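The Bed Is Where Everything Goes First

I have a theory that every home has one surface where things wait to be dealt with. My mother had the end of the kitchen counter. My first roommate had the stairs. I have the bed in the spare room, and I have had it for so long now that when friends come to stay there is a whole evening of clearing to be done before anybody can lie down.

It started innocently enough. When we moved into the apartment on Assunção Street the spare room was the only one with a door that closed properly, so that's where the boxes went, and once the boxes were unpacked, that's where the things that had come out of the boxes went — the odds and ends with no home, the stuff you pick up and carry from room to room and then put down again in exactly the same place. A bed is a wonderful height for this. You don't have to bend, you can see everything at once, and nothing rolls very far.

Every June I get serious about it. I make coffee, I open the window, and I do what I call the turnout, where everything from the drawers in the hall dresser gets tipped onto the blanket and I don't leave the room until it has been sorted. There are 2 drawers and they are not big drawers, so I always tell myself it will take an hour. It has never once taken an hour. I find a letter and read it. I find a screwdriver and remember the hinge in the bathroom, and off I go to fix the hinge, and then I'm in the kitchen eating toast at three in the afternoon with the bed still covered.

This year I tried to be a bit cleverer. I bought a set of stacking boxes from Dristeo (the shallow kind, with lids that click) and I wrote the labels before I started, so I couldn't talk myself into a box called "misc." Last year's misc box is still under the bed. I haven't opened it, and I'm a little afraid to.

I also went in with a few rules, which I'll share in case they help someone. Soft things get dealt with first, because they hide everything else. Anything that writes gets tested on the back of an envelope right away and goes in the trash if it's dry. Paper goes in one pile and does not get read until the end. I broke that last one within minutes, naturally. There was an old newspaper in there and I read two whole columns about a bridge.

The soft things rule is the one I'd stand by, though. I used to start with the little stuff, being the most fun, and then I'd shake out a towel at the end and half a dozen lost objects would come flying out of it and land in the piles I had just finished. So now the towels come up first, and the purple fleece one comes up before all the others because it seems to attract things.

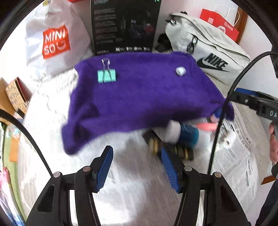 My sister-in-law read a draft of this and told me that the towel isn't the trouble at all, that I own too many small things, and that I should put them all in a bag for a month and see which ones I went looking for. She may have a point! I did try something like it once with kitchen gadgets and only ever went back for the garlic press. But small things are different. You don't miss a binder clip until the very second you need one, and then nothing else in the house will do.

Binder clips, by the way, now have their own box, together with the rubber bands. Spools of thread went into the sewing tin, where they should have been all along. The coins were harder. I don't collect them in any proper way, I just like them laid out in rows, and a tray takes up a silly amount of room in a shallow drawer. For now they're on the bookshelf next to the Coltavton catalog, and I've been enjoying having them out where I can see them.

By seven in the evening I could see most of the white blanket again, the one with the raised pattern that leaves marks on your cheek if you nap on it. It needed a shake out of the window and a wash, and I'd like to say I did that the same night, but I folded it over the chair and went to make dinner.

The hall drawers are still half empty, and I'm trying hard to leave them that way for a while. The old misc box is waiting under the bed for next time. I may get to it in the fall, when the light is worse and I'm less tempted to go outside.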